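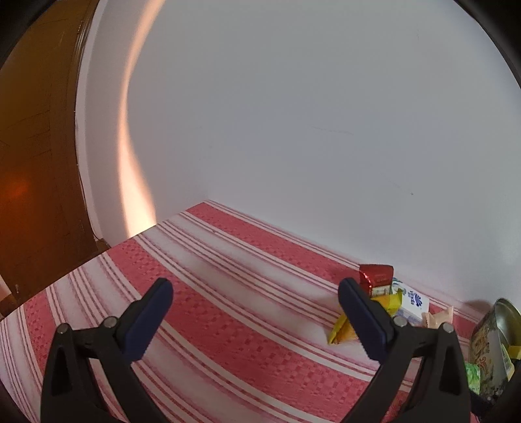

The hand gripper over the snack table, open day at Olgate

plaver_fan
Got back from the Filtitz open day and I'm still buzzing! They let visitors hold the gripper themselves – two black fingers with dark blue pads – and go after real snack packets on a striped tablecloth. I had 3 turns and would have stayed all afternoon if there hadn't been a line behind me. The crinkly wrappers are a whole different game from the foam blocks at school.

mothbench
How long did you wait? We left when they said 60 minutes.

plaver_fan
Under half that, but I went at 9 when the doors opened. Go early next time!

gearlatch
Glad you had fun, but I don't think a person squeezing a handle counts as a robot demo. I drove in from Thiele to see arms moving on their own and saw one short run.

ostrich14
Disagree with gearlatch. The hand tool is how the arm gets its examples, so that was the part I wanted to see. My daughter tried for a yellow wrapper, and the way she came in from the side taught me more than the talk did.

gearlatch
Fair, but then put that on the flyer. It said "robots at work."

ostrich14
OK yes, the flyer was bad.

tinlid
Did anyone get the round tin? I wanted it by the rim and it kept rolling away from me. The white carton was easy.

plaver_fan
Got it on my last go! Fingers wide, come down slowly over the edge, and don't squeeze until both pads touch. I may have cheered out loud.

mothbench
Now I'm sorry we left. Are they doing it again?

ostrich14
September, according to the person at the desk. Groups of 14, and you sign up ahead.

gearlatch
I'll come if the arm gets more time. And I want a shot at that tin.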